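3.2 Bags and where they are put down

The second part of the Wudthorpe study dealt with bags. In the March survey, 170 of the 400 respondents said that they kept a bag on or beside their desk for most of the working day, and few used the lockers provided. Lazăr and Hrnčiar had already noted the same habit in the Vemau offices, where lockers stood further from the desks.

We sorted bags by how they are lifted. A briefcase or tote has one obvious place to take hold of it. A backpack has at least three (the carry handle and either shoulder strap), and its soft body can also be gripped directly. The type used at Wudthorpe was black fabric with padded straps and a looped handle at the top (Figure 4). Desks were left as their users normally keep them, with plants, cables and other small belongings in place. 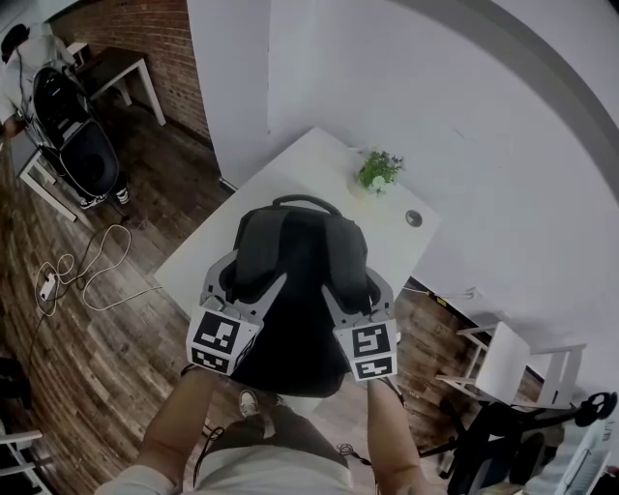 Figure 4. Black backpack held above a white table, with the carry handle pointing towards the far side. A potted plant in flower and a cable grommet are on the table behind it.

3.3 Table surface and clutter

Respondents were asked what else shared the surface with the bag. Plants and drinks were named most often, followed by chargers. Several people wrote that they put the bag down in front of a plant or screen and moved it to the floor later, when they needed the space. Others hung it from the chair.

Table depth mattered more than we expected. On the deeper Stanciu tables a bag could stay where it was first placed. On the shallower ones it was moved at least once, usually before any work was started. We return to this in Section 5, where the floor and chair positions are compared.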